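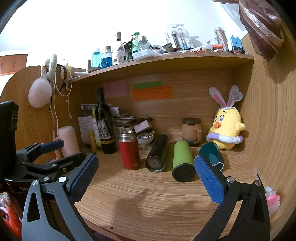 A reader in Onar wrote that after six years of wiping her desk with a wet dishcloth every night the top had gone dull and a little sticky, and asked whether it had to be refinished. Probably not. Most dull desktops have a layer of old cleaner, hand oil and dust on them, and it will come off with patience.

Cleaning off the buildup

Clear the desk completely. Dust it first with a dry cloth, including the back corners, or you will be pushing grit around. Mix a few drops of plain dish soap into a bowl of warm water. Wring the cloth out until it no longer drips, wipe a section the size of a place mat, and dry it right away with a second cloth. Change the water when it turns gray.

If the surface is still tacky the next day, do it again. Sticky patches where your wrists rest usually take two or three rounds. Leave vinegar, ammonia and scouring powder in the cupboard. All of them can cloud a finish.

White rings

A white ring is moisture held in the finish, and a fresh one often fades by itself overnight. If it doesn't, lay a dry cotton dish towel over it and press with a warm iron, no steam, for a few seconds at a time. Lift and look each time. This is for varnished or lacquered wood only. Don't put an iron on veneer that is already lifting, or on a printed wood-look surface.

Dark rings have gone through to the wood itself. Those need sanding, and on thin veneer they are better left alone — you can go through it before the stain is gone.

Cups and bottles

Let washed bottles dry before they go back on the desk, with the lids off. Wipe the bottoms too. Water collects under the rim of a metal base and sits there against the wood. A cork mat works well and can be cut to fit with scissors. Rubber feet and soft plastic mats can react with some finishes, so check under them every month or so.

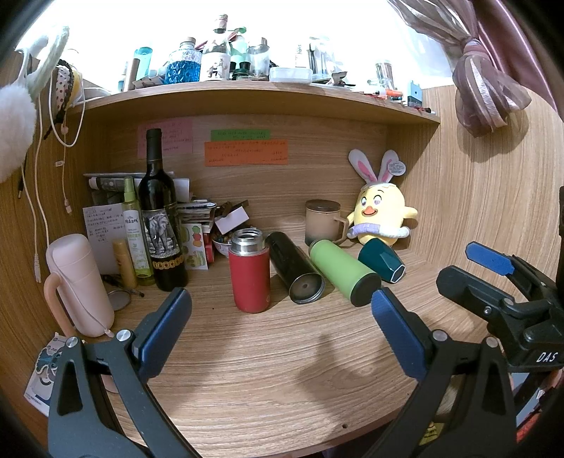

Red bottle upright, tumblers and a cup on their sides.

Ink, tape and glue

Ballpoint: rubbing alcohol on a cotton swab, tested first on the underside. It will strip shellac, so stop if the swab picks up color from the finish.

Tape residue: cooking oil, left on for 6 minutes, then soap and water.

Dried white glue: a damp cloth laid over it until it softens, then the edge of an old plastic card. Don't use a knife.

Crayon: scrape gently, then wipe with a little mineral spirits. Open a window.

Shelves and cubbies

Dust from the top down. An old clean paintbrush gets into the joint where a shelf meets the back panel, and a sock over a ruler reaches behind anything too heavy to move. Paper stored flat against a cool outside wall can go wavy in damp weather. Stand it upright and leave a finger's width behind it.

Polish and wax

Once or twice a year is plenty. A thin coat of paste wax, buffed after it hazes, does more than a spray every week. We use the Liapis clear paste, though any clear furniture wax should do. Skip anything with silicone if you might refinish the desk later.

Last updated: August

Zudley Home Tips | Contact us | Copyright Zudley | Back to top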